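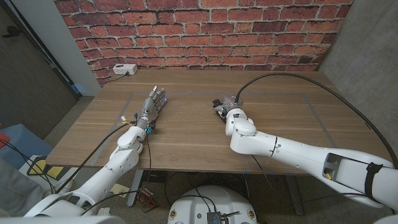 I signed up for the robotics club at Hughes in February for bad reasons. I wanted to write a mean blog post. I had sat through one too many school board presentations in which the word "future" did all the heavy lifting, and I figured that four months of showing up, keeping my mouth shut and taking notes would give me something to be grumpy about in print.

I did get that. I also got a sore back, a working knowledge of zip ties, and an opinion or two I didn't have before. The grumpy part comes first.

The club meets in the evening and there are 29 people on the sign-up sheet. I have never seen 29 people in the room. Most of us are community ed students, plus a handful of engineering majors who get a credit for it and look at the rest of us the way you'd look at somebody's uncle at a pool party. Fair enough. I am somebody's uncle.

The project for the term is called Kistance. I asked where the name came from and got two different answers, so I'm leaving it alone. What Kistance is supposed to do is table work: two arms, two hands, ordinary household stuff, with the person driving it wearing a set of controls that the arms copy. You move, it moves. Each run gets recorded, and once there are enough runs, a program is trained on them and is supposed to do the job without a person. At the end of the term there's a showcase at the Petetti building, where we go up against three other clubs on the same set of tasks.

The flyer said "teach a robot to help at home." I have read a lot of flyers in my life.

My first complaint is the number. The plan calls for 600 recorded runs. A run, in the easiest task, is picking up a cup and setting it down inside the tape. Think about doing that 600 times. Now think about doing it with your arms strapped into a rig, slowly, because if you move at the speed of a normal human being the recording gets thrown out. Then think about who does most of those runs. It isn't the engineering majors. They're at the laptop, where the chairs are.

I brought this up at the second meeting and was told it's "valuable hands-on experience." I have moved cups before.

My second complaint is the tape. We spent an entire session on tape. The tape marks the part of the table both hands can reach, and it matters, I understand that it matters, because everything gets set up and scored relative to it. But there was a forty-minute discussion over whether the far strip was straight, and then somebody leaned on the table and we got to have it again. If you want to know how far we are from a robot butler, consider that moving the table is treated as an emergency.

My third complaint is cables. I don't know what I expected. In the videos these things look so clean. In real life every arm has a cord coming off it, and every cord has an opinion. You have to leave enough slack for the arm to reach all the way out but not so much that the loop catches on something on the way back. We lost a whole evening to one that kept pulling on its connector at the far end of the reach. The fix was a strap. Half the fixes have been a strap.

So that's the mean post, and if I'd quit in March you would have gotten it and I'd have felt pretty good about myself.

What kept me around was the hands. I'm a former sheet metal guy, and I've spent a lot of years paying attention to what my own hands do, mainly so I could keep all of the fingers. I came in assuming the arms were the hard part. They're big, they look expensive, they make you step back. But the arms get where they're told. The trouble all happens in the last inch.

The first time I drove, I went to pick up a plastic cup and knocked it over. I did it again. On the third try I got the fingers around it and squeezed, and the thing popped out like a bar of soap. I had my eyes on it the whole time, and that was the problem, as I learned later. When you pick up a cup you aren't really looking at it by the end. Your fingers take over. With the rig on you don't get that. You feel your own hand closing on nothing while a hand on the other side of the table does something you can only see.

So you learn to drive from the wrist camera. There's one mounted by the hand, and the picture it gives is strange at first, everything too close and leaning off to one side. After a few sessions I quit noticing. You watch the fingertips and not much else.
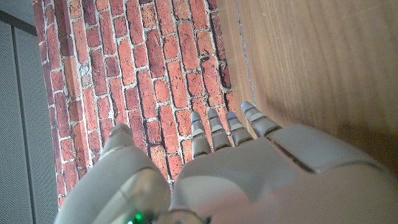 The wrist view. You get a lot of knuckle and not a lot of anything else.

A couple of things I picked up from staring at that view, for whatever they're worth to the next person who signs up.

The thumb goes first. I kept leading with the fingers because they're out front and there are four of them, and it feels natural. But if you don't know where the thumb is going to land, the fingers are just pushing the object around. Get the thumb where you want it, then bring the rest over to meet it. My success rate went up right away, and I only wish somebody had mentioned it before my fiftieth cup.

Don't chase it. If the object starts to slide, every instinct says grab. Stop, open up, back off, come in again. A run with a clean retry can stay in the pile. A run with a lunge in it goes in the trash, and so does the next five minutes while everybody checks that you didn't loosen something.

Rest your eyes. I didn't, and I drove home with a headache from a school parking lot like a teenager.

Now, about the learning part, where I'm still not sold. Around run 200 they trained the first version and let it go by itself. Everyone stood behind the line and got quiet. It reached out – very nicely, I'll admit – and closed its hand on the air next to the cup. Then it lifted the air, carried it over, and set it down in exactly the right place. People clapped. I want to be clear that people clapped for that.

One of the engineering students explained that this was a good sign, that it had picked up the shape of the motion and only needed more examples. He may be right. The next version got the cup some of the time. The one after that was better with the cup and worse with the towel, and I didn't get a straight answer about why. What I got was "more data," which I've started hearing in my sleep. When the only answer to any question is more of the thing you're already doing, I get suspicious. I've worked for companies like that.

I also don't love how we keep score. If the hand drops the cup inside the tape and the cup happens to stay upright, that's a pass. I said I wouldn't pass a person for that. The reply was that the showcase rules are the showcase rules, and that the Erham club has been scoring it that way all along. Fine. But if somebody gets up at Petetti and reads off a percentage, remember there's a cup in there that got dropped.

Here's where I've landed, for now. As a demonstration of robots in the home, I think the club is selling something it doesn't have. My dishes are safe from Kistance and will be for years. As a class, though, it's better than the flyer. I've watched kids who could not have told you what a strain relief was route a cable properly and go back the next week to redo it without being asked. I've seen people get real arguments going over whether a grasp was good, with reasons, at nine at night, when they could have been at home looking at their phones. Nobody put that on the flyer and I'm not sure how you would.

I've also gotten a little weird about my own hands. I caught myself at the grocery store picking up an avocado and thinking, thumb first. Stood there a while. My wife kept walking.

We have 14 practice slots left before the showcase and I'm down for 4 of them. I asked for the towel task, on the theory that if it's going to be bad at something I'd like to see it up close. They also want me to bring my good tin snips, because somebody has a plan for a bracket. I've seen the drawing. The holes are in the wrong place, and I've told them so, and I'll be cutting it Thursday-style anyway, meaning late and with bad lighting.

If you're local and curious, the side door is open until ten. Don't lean on the table.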